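Last updated: January

Chapter 2
Games for the Whole Town: Planning a Community Treasure Hunt

In Daltgate, a town on the river Semon, the library once hid 25 painted stones and asked the residents to find them. The library had printed 700 score sheets and they were finished before noon. Families walked in streets they had never visited, although some of them had lived in the town all their lives. One shop owner told the organizers that he spoke with more neighbors in that morning than in the whole winter before it.

This chapter is about events of this kind. In Chapter 1 we looked at the street fair, where people come to one place and the program comes to them. A treasure hunt works in the other direction. The visitors must move, and the organizer must think about where they will move, how long they need, and what they will meet on the way.

2.1 Where the idea comes from

It is difficult to say who held the first town hunt. The Daltgate local paper has a notice from 1917 about a search for hidden ribbons, arranged by a church school to collect money for coal. The rules fill only four lines. The prize was a cake. We will return to this notice in section 2.4, when we discuss how many rules a game needs, because the old organizers managed with very few and had, so far as we know, only one complaint. 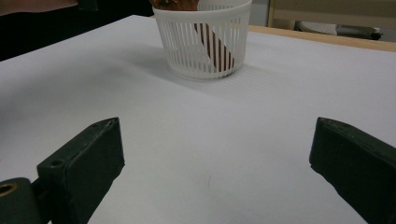
After that time the hunts in the region became larger, and they were more often paid for by businesses. This brought better prizes but also a new problem. When a firm pays for a prize it usually wishes that people pass by its door, and the route of the game starts to follow the sponsors. Students who plan their first event should decide early how much of the route they are ready to give away. In the Birkeo case, which you will read at the end of the chapter, the team gave away nearly all of it and the players noticed.

2.2 Three questions before you begin

Na-rae Ki, who planned town games for many years before she began teaching, used to give her students three questions. Who will play? What must they be able to do? What happens if they get stuck?

The first question sounds easy, but many teams answer it with "everybody" and then write clues which only a local historian can solve. If small children will play, there must be something for them to find with their eyes. If older people will play, there must be benches, and the distance between two stations should be short.

The second question is about reading, walking and carrying. A clue in difficult language shuts out people who are new in the country. A station at the top of a staircase shuts out others. Write down each thing that a player must do at each station, and ask a person outside the team to check it.
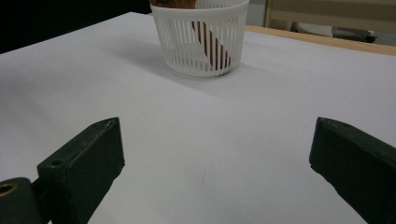

Fig. 2.1 White tabletop.

The third question is the one that teams forget most. A player who cannot solve the second clue will not see the third, and will probably go home. Some towns, like Shehu, open a help desk from 2 in the afternoon, where anybody may ask for a hint without losing points. Others print the hint upside down at the bottom of the sheet. Both methods are cheap, and you should choose one of them before the clues are written.

Key words for this chapter: station, clue, hint, route, sponsor, score sheet, tie-break

Before you continue, write half a page about a public game you took part in, and keep it for the exercise in section 2.5.

Contact the editors | Copyright, all rights reserved | Back to top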